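Date: 2020-12-17
From: Kamil Šťastný
To: Dovemcombe house list
Subject: Re: Dishwasher loading, lower rack

Casimiro Benítez wrote:
> The pink dishes keep coming out with a film on them.
> Are we supposed to rinse first or not?

Scrape, don't rinse. I ran it both ways in November and saw no difference. What matters is the angle. Pink plates go in the lower rack, tilted, with space between them. Mugs go in last and should not lie flat where they collect water.
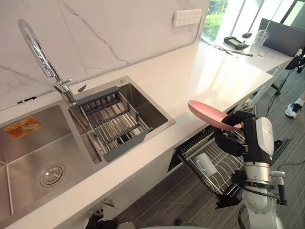
Casimiro asked in a second message whether the drying basket could stay in the right basin for good, as he has nowhere else to put the Konberg pans. Yes, leave it there. Keep the left basin clear for scraping.

Bowls are the other problem. They nest if you put them side by side and the insides stay dirty. Set them out on the counter first and load them one at a time, facing the middle.

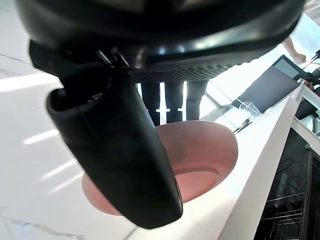
I also changed the detergent to the Prulemel powder, 2 spoons per load. The box is 978 grams and lives under the sink. If the film is still there after a week, I will turn up the salt setting and write again.

Kamil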